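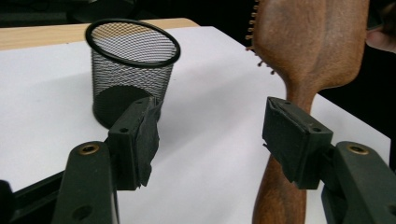 The Paruteck embossing label maker weighs about as much as a good potato and makes roughly the noise of one being stepped on. You turn a wheel to the letter you want, squeeze the handle, and a raised white character comes up on a strip of glossy plastic tape. Then you do it again for the next letter. I bought mine in October, after spending most of a morning looking for the good scissors, and I have since put labels on everything in my apartment that would hold still. Some things won't have it. A black wire-mesh cup, the sort half the desks in the world keep pens in, is nearly all holes, and the adhesive gives up on the crosshatching before you've let go. The solid band down near the base is the only part I'd bother with, and then you have to crouch to read your own pen cup. A wooden hairbrush takes a label very well on the back, should you live with someone who claims not to know which one is theirs.

I should say that I own a perfectly good electronic label printer, or did until I lent it to my sister. It had a keyboard and a screen and a choice of fonts, including one that looked like a ransom note. It also wanted six batteries and a cartridge that cost more than my lunch, and it left an inch of blank tape at each end of every label, I assume as a gift to the people who sell cartridges. The Paruteck has no batteries, no screen and no fonts. It has capital letters and a sense of grievance.

What comes in the box

The label maker itself, one roll of black tape already loaded, a roll of red, a roll of a blue that I can only describe as municipal, and a leaflet in 13 languages. The English part of the leaflet is brief. It tells you to "dial character and make firm squeeze," and then it spends the rest of the page on how to remove a jammed tape, which I took as a hint.

There's one wheel, with the alphabet, the numerals, a period, a dash, an ampersand and a small heart. The heart sits right between Z and the numeral 1, so anyone labeling a fuse box is going to make a few by accident. Mine now has a breaker marked KITCHEN♥ and I've decided to leave it.

How it behaves

The squeeze is firm. Fifteen letters in, you begin to economize. I sat down intending to write WINTER GLOVES AND SCARVES and got up having written GLOVES. By the end of the first evening I was calling things by names short enough to be chess moves. The spice shelf has CUM on it, and I have had to explain that to guests, so if you're going to abbreviate cumin, plan ahead.

The wheel clicks nicely into place, with one exception. My Q drifts. You can have it as a Q or as the left half of a Q and the right half of an R, and there is no telling in advance which. Luckily I own very little that starts with Q. Gintarė Juška, who runs a yarn shop and has the same model, tells me her Q is fine and her W comes out faint, so I suppose every unit gets its own weakness at the factory, like people.

Cutting the tape is done with a separate lever under the nose. Pull it halfway and it nicks the backing paper so you can peel it. Pull it all the way and the label drops off onto the floor, face up, where the cat is. The difference between halfway and all the way is a matter of feel, and I got the feel somewhere in the second roll.

Does it stick?

To glass, glazed pottery, painted metal and smooth plastic: yes, and for keeps. The label on the bathroom bin has been through a great deal of steam and hasn't lifted at the corners. To raw wood, it depends. Varnished is fine. My unvarnished bread box shed its label three times, and I've now accepted that we all know it's the bread box.

To cardboard it sticks until the weather changes. To fabric, no, though I tried a storage basket with a canvas front and got four days out of it. Curved things are the real test. The tape is stiff and wants to be straight, so on a jar narrower than your fist the ends spring up and you get a small plastic smile. Warming the label between your palms first does help, and so does a hair dryer if you have the patience. I mostly have jars that smile.

Refills are the usual width, so you aren't tied to Paruteck's own tape. I bought a four-pack from Mellska and it fed through without trouble, and the red was a better red. The cheap tape from the discount place in Uvthorpe jammed twice and left gray crumbs in the works. You get them out with a toothpick and bad language.

The one I tried against it

Līga Navickas lent me her Laur, which costs nearly double and comes in a tin. I kept the two side by side for a couple of weeks and used whichever was nearest.

The Laur is the better machine. Its wheel lifts out, so you can swap in lowercase or a set with accents, and if your name is Līga you may care about that more than I do. The squeeze is lighter. The halfway cut on the lever has an honest-to-goodness click to tell you where it is. It's also heavy enough that I stopped carrying it around the house and made the things come to it, and since most of what I label is furniture, that was a poor arrangement.

The Paruteck lives in a kitchen drawer and goes where I go. I have stood on a chair with it. I've taken it down to the storage unit in my coat pocket and labeled a shelf by flashlight. I wouldn't do that with something from a tin. 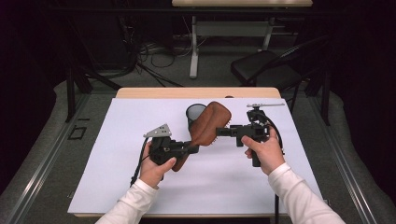
Should you buy one?

If you have a business, or a lot of file folders, or wrists you're fond of, get an electronic one and put up with the cartridges. If you have a pantry and a mild need to be right about where things go, the Paruteck is cheap and will outlast the pantry. I've found the good scissors twice since I started. The hook they hang on says SCISSORS, all eight letters of it, done early on when I still had the strength.

Points off for the Q, the heart and the leaflet. I'd still take it over the one with the ransom font, which my sister has not returned and which, I notice, I never labeled.

Posted 22 December 2019 in Small Things for the House > Drawers, Shelves & Desk

Comments (4)

Priit Paju
My mother had one of these and everything in the house was labeled, including the label maker. It said LABEL MAKER. Does yours do the thing where the last letter is always fainter than the rest? Or is that just me getting tired?

Birutė Butkienė
For the mesh pen cups: punch a hole in the end of the label and tie it on with thread. Don't peel the backing off. I've done a whole sewing room this way and they hang very neatly.

Jurgita Kütt
Bought the Laur after reading a different review and I have used it for one label. It says BILLS. Lovely tin though, I keep buttons in it.

Priit Paju
Update, found my mother's. Still says LABEL MAKER. The tape inside has gone solid but the wheel turns fine, so I've ordered the Mellska four-pack.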